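Notebook, Stukumitz bench
Thursday, March 20, 2025

Carrying on with the waistband detector. Nilmini merged the new weights last night and the message in the channel said "edge finding solved." I'd like that word taken out of the changelog until someone other than the person who trained it has tried to break it.

What changed, for the record. The old Nallov planner took the segmentation mask, fitted a box around it, and picked the two corners farthest apart as grasp candidates. Fine on a towel. On a garment in a heap the corners are wherever the heap happens to bulge. The new version runs a keypoint head on the wrist view and returns labeled edges – waistband, leg hem, cuff, collar – each with a confidence. The planner is then supposed to prefer waistband for anything classed as shorts or pants, line the jaw up across the edge, and close.

Ran it first on the validation split. Mean score is up, and I don't care much. The 500 frames in that split came out of the same sessions as the training frames, with the same garments, same lighting, same table cover. Renata raised this in the fall and the answer was that we would "revisit." I've asked her for a held-out set split by garment and not by frame. She says she can have it if I stop adding fields to the schema.

Then live. Controller in step mode so I could stop at the pre-close pose and compare what the planner believed with what was in front of the jaw. Depth filter on, speed limit at 50 percent, force threshold left at default.

Red shorts, crumpled start, second red garment left on the table on purpose. Same color, similar fabric, the kind of thing the mask head used to run together into one blob.
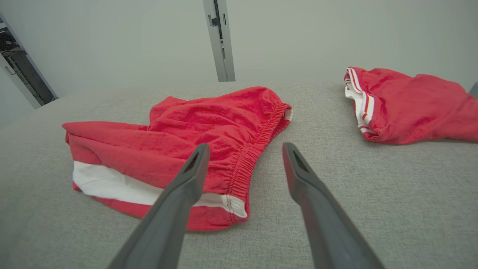
Pre-close pose, jaw open. Right fingertip just off the waistband, left one over the shorts.

Credit where it's due: the mask didn't merge the two garments. It also put the waistband label on the real waistband, along the gathered elastic, confidence high. I would have bet against both.

Now the parts I don't like.

1. The leg hem with the wide white stripe was also labeled waistband in the frames before the stop, then flipped to hem, then flipped back. There is no memory between frames, so the planner took whatever it was holding when the arm reached the pose. That means the good label at the stop could be luck. I want the label history logged. At present we only write the last one, and all the flicker disappears from the record. You can't find it afterward from the log, you have to be standing there.

2. I suspect it's leaning on white trim. The cuff on the other garment is white with thin red stripes, and it came back as waistband too, at lower confidence. An easy guess is that most of the shorts in training have a contrasting band at the waist. To test: same fold, grayscale input, see which labels survive. If the cuff drops out and the elastic stays, I'll shut up about it.

3. Approach offset. The right fingertip came down to the table cover where I'd expect it, just past the elastic. The left one is over fabric, so closing from there gives a pinch with a lot of bunched cloth in it. The planner scored this grasp 96 out of a hundred. I have no idea what that number means, and neither does the code comment above it, which reads "tuned." The score seems to count alignment to the edge and nothing about how much material is going to end up between the fingers. A grasp on the waistband that also takes in half a leg is no good to the unfold step, which assumes one or two layers.

4. Plan time. The new head adds a wait at every replanning step. Bearable in step mode. In continuous mode I expect the arm will move on stale labels, which combined with item 1 is not a nice thought. Droltico's runtime has an async option that Nilmini wants to try. Okay, but only after the timestamps are fixed, or we'll be debugging two clocks at once again.

Talked through this with Nilmini before lunch. Her view: the head is doing its job and the planner is at fault for trusting a single frame. My view: a head that calls a cuff a waistband isn't doing its job, and a smoothing filter will just make it wrong more steadily. We agreed that both can be checked and neither of us has checked. She also pointed out that the confidence values were never calibrated, which I hadn't known, and which makes the planner threshold more or less decorative.

Renata wants the comparison with the Chrysikopoulos baseline in the June report. I'm against quoting any success rate until the label history is in. The old demo sheet still says 13 garment types supported, and I can't find a test behind most of them.

To do:
– log every edge label with timestamp, not only the last (me)
– grayscale run, same fold if I can get near it (me)
– layer estimate from depth inside the jaw opening, even a crude one (Nilmini)
– split by garment (Renata, schema frozen until then, fine)
– find out who wrote "tuned"
– changelog: replace "solved" with "changed"

Left the config on the bench machine under my name. Please don't pull the new weights over it before I've rerun item 2.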